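For immediate release, 09/04/2021

Zatthorpe duo Colen back with second EP "Brultari"

Five tracks, two of them live favourites, out now on Grimshaw. Singer Ainhoa Ortuño and producer Unai Carretero wrote it in four weeks, mostly at night. Lead single "Brultari" is slow, bassy, sung half in Spanish.

"We wanted it rougher than the first one," says Ortuño. "Left the mistakes in."

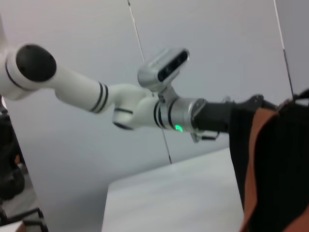

Formats

Digital, plus 2,099 numbered vinyl copies. Tour dates to folow. Promos and interveiws: Grimshaw press desk.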